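Usamos cookies propias y de terceros para mejorar tu experiencia. Aceptar | Configurar

Vuelve la feria de trueque de material escolar (y este año me pilla preparada)

3 de abril

¡Ya hay confirmación! La feria de trueque de material de aula de Plodari se repite este curso, y os lo cuento corriendo porque las mesas se piden desde hoy y el año pasado me quedé sin la mía por despistada. Se monta otra vez en el gimnasio del colegio Salem, con entrada por la puerta de atrás, la del aparcamiento de bicis.

Para quien no la conozca: los maestros de la zona llevamos lo que ya no usamos en clase (juegos de mesa, láminas, cajas de letras, libros repetidos, disfraces de la función de hace mil años) y nos lo cambiamos entre nosotros. No se paga nada por los materiales. En la última edición se intercambiaron 2681 piezas, según la hoja que colgaron luego en la entrada del gimnasio, y de esas 1394 eran libros. Yo me volví a casa con una colección de cuentos de animales a la que solo le faltaba un tomo, y mis alumnos de segundo la tienen ya medio deshojada de tanto leerla.

La novedad es que ahora hay un límite de 5 cajas por persona. A mí me parece bien, la verdad. La otra vez hubo quien llegó con el maletero entero y los pasillos se pusieron imposibles, sobre todo en la zona de infantil, donde no cabía ni un carrito. También piden que los puzles vengan contados y en bolsa cerrada —¡por fin!—, que mi compañera de al lado y yo nos pasamos una tarde buscando la oreja de un elefante.

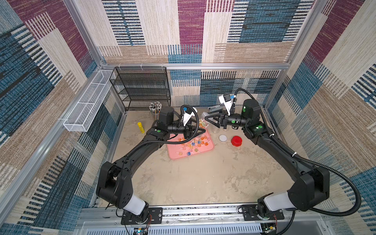

Las mesas van por etapas: infantil junto a las espalderas, primaria en el centro y secundaria al fondo. Si dais clase en dos etapas, como me pasó a mí cuando hacía las sustituciones, hay que elegir una y poner un cartelito con lo demás. Cada mesa se puede compartir entre 2 docentes, y yo lo recomiendo muchísimo, así una vigila y la otra sale a curiosear.

La papelería Cuseretti pone las etiquetas y los rotuladores, y los de Torkitz prestan las estanterías plegables para los libros. Lo que sobre al cerrar se puede dejar en el almacén del colegio hasta octubre, por si alguien estrena aula con el curso empezado y necesita llenar las baldas (yo estrené la mía con una grapadora y un mapa de ríos, así que sé de lo que hablo).

Para pedir mesa hay que rellenar la hoja que está en la secretaría del Salem o pedírsela a la jefa de estudios de vuestro centro, que la tendrá en el correo. Si vais solo a mirar no hace falta apuntarse, pero llevad algo para cambiar, aunque sea pequeño.

Yo llevaré un montón de pegatinas de premio, dos juegos de dominó de sumas y el rincón de la selva casi completo, con lianas y todo. Busco relojes de los de aprender las horas y cualquier cosa del sistema solar. Si tenéis algo de eso por el armario, ¡guardádmelo!

Contacto | Aviso legal | © Todos los derechos reservados | Volver arriba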